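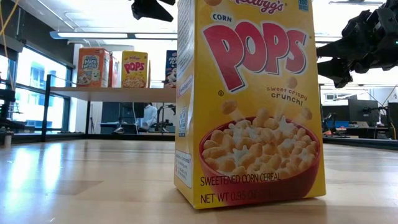
Zwei Greifer am Arbeitstisch mit einer Packung Kellogg's Corn Pops

Gravum Greiffinger mit Kraftwächter
Nachrüstsatz für leichte Faltschachteln

Wer schon einmal eine Frühstücksflockenpackung mit eingedrückten Flanken aus dem Regal genommen hat, der ahnt, warum wir uns mit diesem Satz so viel Mühe gegeben haben. Angefangen hat es im Dezember mit einem Anruf aus Prerninden. Dort lief unser älterer Fingersatz an einer Umpackstation, brav und ohne Murren, und dann kamen an einem einzigen Vormittag 279 Schachteln mit geknickten Kanten heraus. Der Arm meldete keinen Fehler, die Anzeige blieb grün, und alle dachten zunächst an eine schlechte Kartoncharge.

Unsere Kollegin Asnakech Lencho ist hingefahren und hat sich das in aller Ruhe angeschaut. Die Ursache saß in der Steuerung: Nach einem kurzen Spannungseinbruch war die eingestellte Greifkraft verloren gegangen, und der Greifer hatte stillschweigend den werkseitigen Höchstwert übernommen. Für eine Metalldose wäre das kein Drama gewesen, für eine dünne Faltschachtel schon. Verletzt wurde zum Glück niemand, aber ein Greifer, der unbemerkt fester zupackt als vorgesehen, gehört für uns ganz klar zu den Sicherheitsthemen, und so haben wir es auch behandelt!

Was am neuen Satz anders ist
Der Kraftwächter sitzt direkt im Fingerhalter und behält seinen Grenzwert auch ohne Strom. Stimmt der Wert der Steuerung nach dem Einschalten nicht mit dem gespeicherten überein, bleibt der Greifer stehen und wartet auf eine Bestätigung am Bedienteil (ja, das kostet einen Handgriff, und den finden wir gut angelegt). Wenn zwei Arme an derselben Packung arbeiten, tauschen die beiden Wächter ihre Werte untereinander aus.

Lieferumfang
2 Greiffinger, schwarz
1 Kraftwächter mit Anschlusskabel Faltano
1 Prüfkörper aus Karton
Einbauanleitung auf Deutsch und Englisch

Technische Angaben
Abtastung: 1.000 Messungen pro Sekunde
Prüfintervall: alle 3.000 Greifvorgänge
Passend für: Belay Handflansch, alle Ausführungen

Wichtig für Besitzer des Vorgängers
Bitte kontrollieren Sie nach jedem Stromausfall die Greifkraft von Hand, bevor Sie die Anlage wieder freigeben, und halten Sie den Bereich zwischen den Armen so lange frei. Den Kraftwächter gibt es für Vorgängersätze kostenlos, eine kurze Nachricht mit der Seriennummer an unseren Kundendienst genügt.

Stand der Produktinformation: 25. Februar 2023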